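Ticket #474 - Member newsletter not reaching part of the list
Status: reopened
Opened: 10th December

Hi again, it's me from the Kuruc Heritage Club. I do the mailings, the dues reminders and the dance night sign-ups, so when email breaks I'm the one getting phone calls at supper!

Our winter newsletter went out through Sernis last night and 52 members never got it. All of them are on the old cable company's email. Everybody else is fine, and so is my own test copy. The Sernis report says "delivered" for every single one, which doesn't help me much.

What I've tried so far:
- Had two families check their spam folders. Nothing there.
- Sent it again without the pierogi recipe attachment. Same thing.
- Sent a plain one-line note from my regular email. That got through right away.

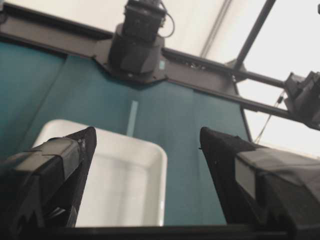 I also went back through my notes from April, when we had something like this after the club switched its web address over to Preredus. Your tech had me add a line to the domain settings and it cleared up in a day. I looked this morning and that line is gone - I sure didn't take it out, but we did renew the domain last month, so maybe it got wiped then?

Update, same day: put the line back the way my notes had it and waited a few hours. Sent a test to 11 of the missing folks and four have written back to say they got it. Better, but I don't want to send the whole thing again until you've looked at it from your end. Could you also tell me if the line needs to be different now? My notes are pretty old.

Please leave this one open for now.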